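News > Community > Press Releases

Bakton's oldest bathhouse opens its doors again in September

BAKTON – After two years behind scaffolding, the Thorlacius Bathhouse will welcome guests again in September, and the whole team at Skamard is thrilled to be handing over the keys!

The building has a fresh roof, 27 private washrooms and a new entrance on Trerden Street with step-free access. Local tile makers fired 870 replacement tiles for the main hall, each one matched to the original green glaze (the first batch came out far too blue, and the second was perfect).

"I learned to swim here, and so did my mother," said project lead Tegan Ashby. "Walking in and hearing that echo again – I had to sit down for a minute."

A total of 757 residents sent in letters and old snapshots, and architect Nikau Sutcliffe used many of them to work out how the lobby once looked.

Doors open at 10 a.m. on the first day, with free tours until closing and live music from the Brodie Stubbs Band in the courtyard. Tours are first come, first served, and children are very welcome.

14 shares | 2 comments
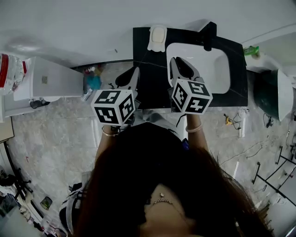
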